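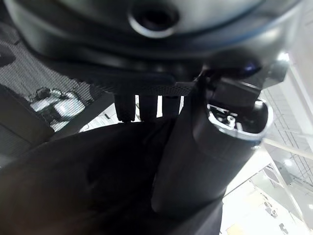

Club notebook, Sun 18 December

Long session today and a really good one. We had the room from ten, which meant everyone got proper time at the controls for once, and the laundry task finally looks like something we could enter at Govbridge in May without blushing!

Morning was all housekeeping. Pulled the old recordings off the Rondis drive and sorted them by task. We're at 3786 episodes across everything, cups and tubes included, but only 400 of those are cloth, and of the cloth ones I'd only keep 194 for training. The rest have long pauses in them, or the operator changes their mind halfway through, or the label says "shirt" when it's plainly a towel. Elaine Batista went through the labels with me and was far stricter than I'd have been. She's right. If two of us can't agree what the label should be, the model has no chance.

New naming, please use it from now on: task, operator initials, attempt number. No spaces. No "final".

Then the wrist views. I'd been treating these as a nice extra and I'm now completely converted. With rigid things like the tubes you can get by on the head view most of the time, but the last couple of centimetres before contact are so much easier to judge from the wrist. Played the same approach back from both views, side by side, and the whole group went "ohh" at the same moment. The drawback is that the hand blocks a lot of its own view once it closes, so we should keep both streams and let the training sort out which matters when. Need to check the timestamps line up. Last week they were out by 3 frames on one file and I still haven't found why.

After lunch, cloth. The Cisetti rules say garments start crumpled and have to end up in the basket, any order, and both arms may be used. We've been practising one arm at a time because it's easier to drive, but it's slow, and you spend half the run going back for the second piece. So this afternoon we tried picking with both arms and only then moving off.
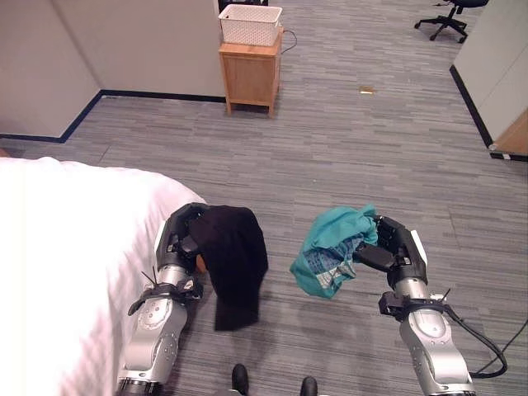
Should beginners learn to drive both arms together from the start?

Better to give them one arm for the first session and bring in the second once they can pick up and let go without staring at their own hands. The newer members who did it that way today were noticeably smoother than those of us who learned on both.

Other bits from the cloth runs:

Pinching from the middle of a heap works better than going for an edge. You get a fat handful and it stays put. Edges look tempting and then slide out.

Long pieces need lifting higher than feels natural. I kept wanting to set off early. Call out "clear" before moving, it helps the person on the keyboard too.

Dark cloth against black fingers is hard to read on the monitor. Từ suggested turning up the exposure a touch on the head camera. Haven't tried it yet, would like to compare before and after on the same garment and not just go by feel.

Release is still our weak spot. Opening slowly is worse than opening quickly, which surprised me. Somebody please try to prove me wrong on this, I only did a handful.

To do: timestamps, exposure test, relabel the towel files, print the Cisetti scoring page and stick it by the door. Elaine has the drive until next session. Batteries for the headset are on charge in the cupboard, second shelf.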